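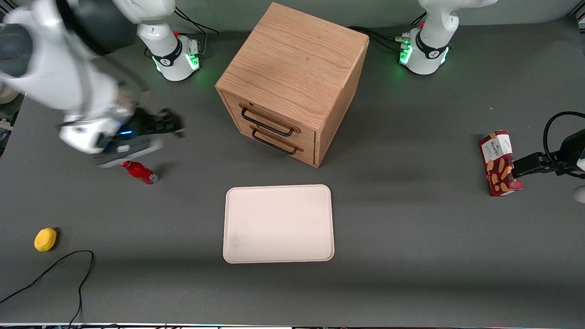 Two-arm cell, bench 3, Skundwood
Return-to-use inspection after unexpected motion of the right arm
Inspected by: Loretta Esposito. Second reader: Liis Stankevičius
Date: 3 November 2020

Reason for inspection
Right arm carried on with a sweep after the operator pressed pause on the tablet. It knocked a bottle over and stopped short of the cabinet. No injury. The integrator, Sikora, closed the ticket as "operator pressed too lightly." I don't accept that and neither should whoever reads this next.

1. Emergency stop, both arms
Pass. Pressed during a slow move and again during a fast one. Both arms halted each time.

2. Pause from tablet
FAIL. The left arm paused on every try. The right arm ran on for up to 500 ms before it slowed. Pressing harder made no difference, in case Sikora would like to know.

3. Speed limit in shared mode
Fail. Sheet says 250 – no, that is the old sheet. The current one says 500 mm/s and the controller was set to 1,000. Log entry 841 shows the value changed in May, with no name against it. Reset and locked.

4. Status lights
Pass, for what it's worth. Green on the bases tells you the arm has power and no active fault. It was green when the bottle went over, too. Please stop writing "lights green" as proof of anything.

5. Gripper hold on loss of power
Pass on left with boxed goods. Right not tested with a full bottle. Do this before release.

6. Cables
Comment. Runs behind the bases are acceptable. Any loose cable on the table near the front corner needs a clip. Was on the last checklist as "will do."

7. Clear space around the drawer cabinet
Comment. The Dalberg layout drawing puts the cabinet between the two bases and calls the gap "sufficient." Sufficient for what? I want a measured figure with the drawers pulled fully out.

8. Hands-in-cell rule
Fail. Two of the operators I asked thought pause was good enough for reaching in to reset the objects. It isn't. E-stop or stay out.

9. Software version
Not confirmed. Goveck's release note says the pause delay is "improved." Improved from what figure isn't given.

Result: NOT released for use with people at the table. Runs behind the barrier only, at the reset speed.

Second reader's note (L.S.): Agree on items 2, 3 and 8. On item 4 I would keep the lights on the list, since a missing light still means something. Item 2 to be repeated with the tablet on a wired connection – I suspect the network before I suspect the arm.

L.E.: Fine, test it. The left arm is on the same network.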